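The cable problem, and why I stopped the sock work for 7 days

I am writing this blog in my second language, so please be patient with long sentences. I have promised already in the last post to tell what happened with the two arms in August. It took me more time than I wanted, partly I was busy and partly I was a little ashamed of it.

For those who read me for the first time: I work at Trestari, in a small office in Harndale, and my job is to make two robot arms put socks into a box with a glass lid. One arm picks, the two arms pass the sock between them, and the sock goes into its compartment. The project has the name Giltavex.
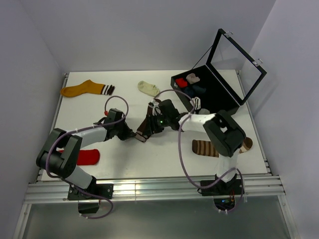
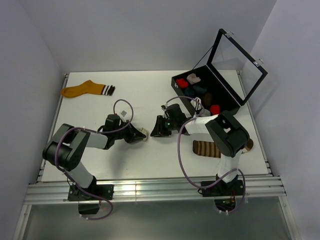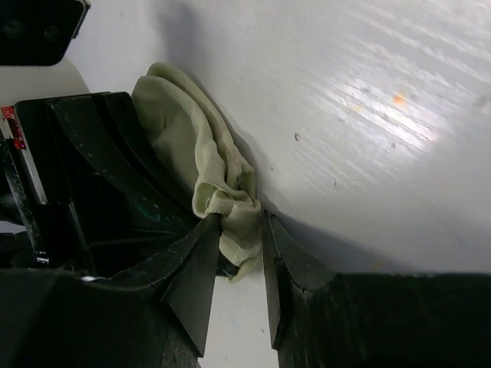 What went wrong

The handover is the difficult moment. Both grippers come to the center of the table and for a short time they are very near to each other. I was always afraid of this moment for one reason, that the grippers would hit each other. So I had put all my attention there. I had a limit on the speed, a limit on the force of the motors, and a rule that one gripper must wait until the other one stands still.

The fault came from the purple cable of the right arm. It makes a loop above the gripper, and I had left this loop long so that the wrist can turn freely. In the evening, at 20 past six, the right arm was going back from a handover toward the box. The loop went over the corner of the glass lid and caught behind one of the small metal clips. The arm did not know this. It continued to move, the cable became tight, and then the plug came half out of its socket.

A plug that is fully out is a simple case. The controller sees that the motor does not answer, and it stops everything. A plug that is half out is much worse. The gripper motor answered, then it did not answer, then it answered again. My program was written to try again when a message is lost, and it did this very obediently. In the log I found 910 lost messages in one run, and not a single stop.

During this time the arm was moving with old position values. It came down beside the box, pushed the lid, and the lid fell closed on the gripper. The glass did not break. I pressed the red button, but I must say I was slow, I was looking at the other screen when it happened.

What I found when I looked in the logs

I read the older logs on the next morning. In 21 earlier runs there were also lost messages from the same motor, only a few each time, and all of them when the arm was over the box. So the cable had touched the lid many times before and I had not seen it. The runs were marked as good, because the sock arrived in the compartment. I think this is the part that I did not like the most.

I had also a wrong idea about the socks. When a sock slipped in the handover I always blamed the fabric. The cream one is the worst, it is soft and it bunches together between the fingers, and in the wrist camera it is hard to say where one layer ends and the next begins. I spent a lot of time on the finger grip for this sock. Now I believe that some of these slips were the gripper opening a little when its messages were lost. I can not prove it for the old runs.

What I changed

First, the retry. If a motor does not answer for 400 milliseconds in total during one movement, both arms stop and hold their position. Before, the counter went back to zero after each good answer, so it could never reach the limit. It was one line in the program and I had written it myself, in the first month.

Second, the open lid is now in the collision model, with the clips and with extra space on all sides. Before, only the body of the box was in it. I had measured the box with the lid closed.

Third, the cable. I tried a shorter loop, and it was too short when the wrist turned to the far side. A spiral sleeve was too stiff and it pulled the wrist a little to one side. In the end I ordered a plug with a lock and a softer cable from Lie, the small shop where we buy most of our connectors. Until they come, the wrist is allowed to turn only half of its range in the direction of the box, and the handover is slower.

Also I do not look at the other screen anymore when the arms are moving. I turned my chair.

What is still open

The lid itself I have not solved. It is held open by a thin strap, and if something pushes it hard enough it will come down again. I would like to take the lid off completely, but the closing of the box belongs to the task, so it must stay. If you have worked with a hinged glass lid near moving arms, please write me in the comments how you hold it. I am thinking about a friction hinge, but I have never used one and I do not know how long it keeps its force.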